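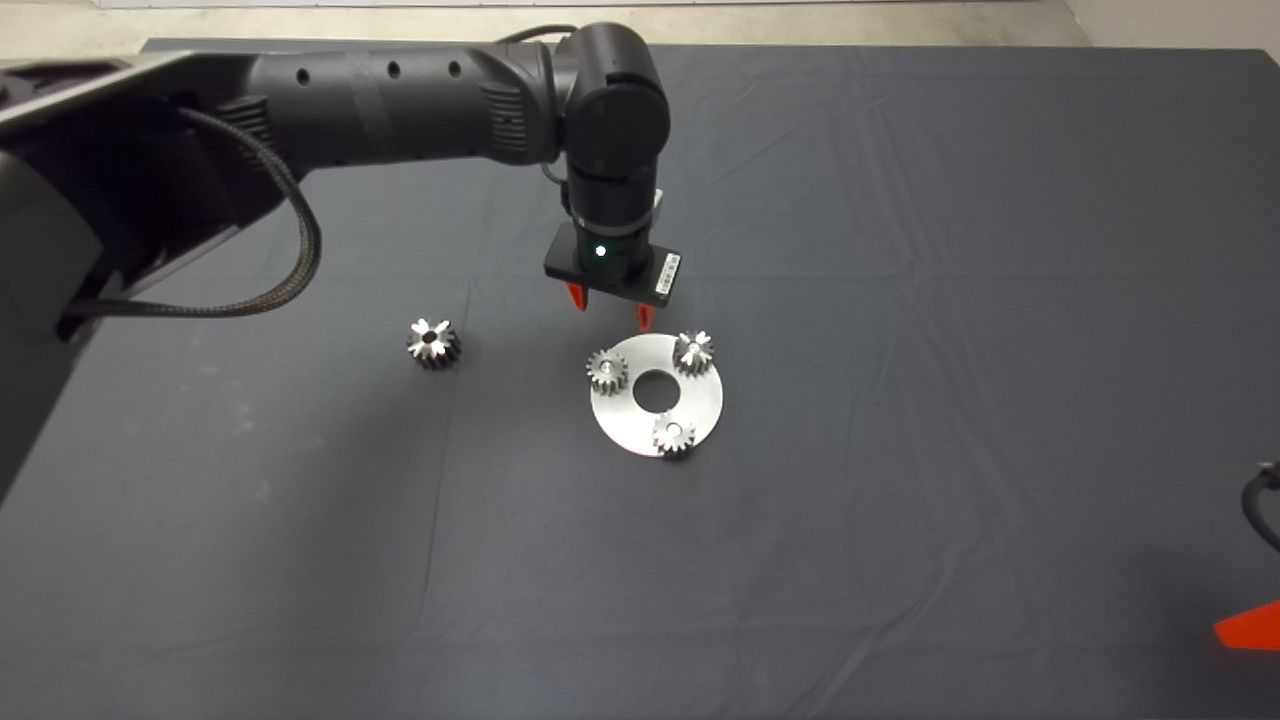 Tabletop with dark gray cloth, Ilbridge site.

Visit report: Mernaver textile finishing works, Ilbridge
June 24, 2025

The visit covered the dyehouse, the drying line and the water treatment plant. Ok-hee Woo, who runs process engineering at the works, led the tour. Her main interest is water, and most of the day was spent on it.

Mernaver finishes cotton and cotton-polyester cloth for upholstery and workwear. No weaving is done on site. Greige cloth comes in on rolls from Prarberg and is desized, scoured and bleached before dyeing. The bleaching range is a continuous one, installed secondhand, with the original steamer and newer wash boxes. Counterflow washing was added when the boxes were replaced: clean water enters at the last box and moves against the direction of the cloth.

Dyeing is split between jet machines for short lots and a pad-batch line for cotton. On the pad-batch line the cloth is padded cold with reactive dye and alkali, rolled, wrapped in film and left to turn slowly until the dye has fixed. It is then washed off. The method uses little salt, which matters here because the treatment plant cannot remove it.

The longest jet lots run to 900 meters. Dark shades are scheduled last in the week so that the machines need only one full cleanout. Woo said that charcoal and navy cause most of the rework, usually for poor rub fastness after an incomplete soaping stage.

The stenter has 5 gas-fired chambers. Exhaust humidity is measured and the fans are trimmed to match, a change made after an energy audit by Gashi. Before the audit the dampers stood fully open on every style. Heat from the exhaust now preheats wash water through a plate exchanger. Lint fouls the exchanger and the filters ahead of it are changed every shift.

Water drawn on the day before the visit was 3,546 cubic meters, against a permit limit of 3,960. Effluent goes to a balancing tank, then pH correction, biological treatment and a settling stage. Color is checked by spectrophotometer at the outfall. The sludge press was down for a new set of filter cloths, so we did not see it run.

Open points: shade data for the pad-batch line, and the cleaning interval for the plate exchanger. Woo will send both by email.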